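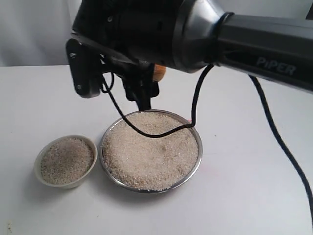 Arm over the steel bowl, white bowl to its left.

October 29, 2026
Minutes taken by Shufen Qiu
3 shares | 6 comments

Pornstead packing kitchen, staff meeting on the portioning arm

Present: day crew, evening crew, Lefteris Sotiropoulos (production), Shufen Qiu (scheduling, minutes). Hao sent apologies and a written note, which was read under item 4.

The meeting opened in the break room after the lunch cleanup. Minutes of the last meeting were accepted with one correction: the glove order was short by a box of mediums, not larges.

1. Where the work stands

Lefteris reported on the arm at the side table. It is still being used for practice work with bowls of dry goods and is not part of the packing line. Nothing it handles goes into a customer order. He asked everyone to keep treating the practice bowls as waste and not to tip them back into the bins. This has happened once.

The next step is one product only, the small grain pouch for the Hakance order, which is 400 pouches a shift. All other pouches, and everything with nuts or dried fruit, stay with the hand tables for now. Lefteris said he would not give a date for a second product until the first has run for a full month.

Evening crew asked whether the start is still January. Lefteris said yes, if the guard for the side table arrives. If it does not, the start moves and the schedule stays as it is.

2. Cables

Day crew raised the thin cables that hang from the wrist. One goes over the rim of the steel bowl and lies on the grain. Several people said this would not be allowed with a scoop or a sleeve, and should not be allowed here. Lefteris agreed. It can pass in practice, but it cannot go into production that way. The cables have to be tied back along the arm or put in a sleeve that can be wiped down.

There was some discussion of who does this. The crew does not want to be the ones handling the wiring. Agreed that Lefteris will do it or have it done, and that day crew will check it before the first production shift. If a cable is touching product, the check fails and the arm stays off.

The thicker cable that comes down by the right side of the table was also mentioned. People carry trays past there. It is to be fixed to the table leg.

3. Jobs and hours

This took up most of the meeting.

Evening crew asked directly if anyone loses hours. Lefteris said no one's contracted hours are being cut because of the arm. He was asked to put that in writing and said he would. He was then asked about overtime, and said overtime on the Hakance order will most likely go down, as that order is the reason for most of it. Two people said they count on that money through the winter and would have liked to hear this sooner. Lefteris accepted that it should have been brought up at the last meeting.

The two people who now portion the small pouches will move to checking and sealing. Both said they have no objection to the work. One asked if checking is paid at the portioning rate or the sealing rate, since the two are different. Lefteris did not know. He will ask the office and post the answer by the time clock.

Shufen said the rota for January will be posted in the usual place and that nobody will be moved between crews without being asked first.

Someone asked who refills the bowls. Under the present plan it is whoever is on checking. The crew pointed out that lifting and pouring is what hurts people's wrists and shoulders, more than scooping, and that this part of the job is still there. Lefteris said a lower shelf for the sacks could be put in next to the side table. The crew would like to see the shelf before the start date, and this was added to the actions.

4. Note from Hao

Hao wrote that the weekly weight sheets should go on being filled in by hand after the start, at least through the first month. Last week's hand tables did 408 pouches on the best shift, and Hao wants that number kept on the board so there is something fair to compare with. Agreed.

Hao also asked that people be shown how to stop the arm before they are put to work next to it, including cover staff from Gomow. Agreed without discussion. Evening crew asked for the training to be on paid time and inside the shift. Lefteris confirmed both.

5. Cleaning

The table picks up loose specks during the day. Until now it has been wiped by whoever had time. From next week the wipe-down goes on the closing list, with the arm switched off and the bowls taken away first. The arm itself is not to be sprayed. Use a damp cloth and stay off the joints.

Day crew asked for a separate set of bowls for practice, marked on the underside, so they do not end up back in the kitchen stock. Agreed.

6. Other business

The break room microwave is to be replaced. The back door is sticking again.

Actions

Lefteris: statement on contracted hours, in writing
Lefteris: pay rate for checking, posted by the time clock
Lefteris: tie back or sleeve the thin cables, fix the thick one to the table leg
Lefteris: shelf for sacks, in place before the start date
Shufen: January rota, closing list, training slots for both crews and Gomow cover
Day crew: mark practice bowls, cable check before first production shift
Hao: weight sheets

Next meeting to be called when the guard has a delivery date.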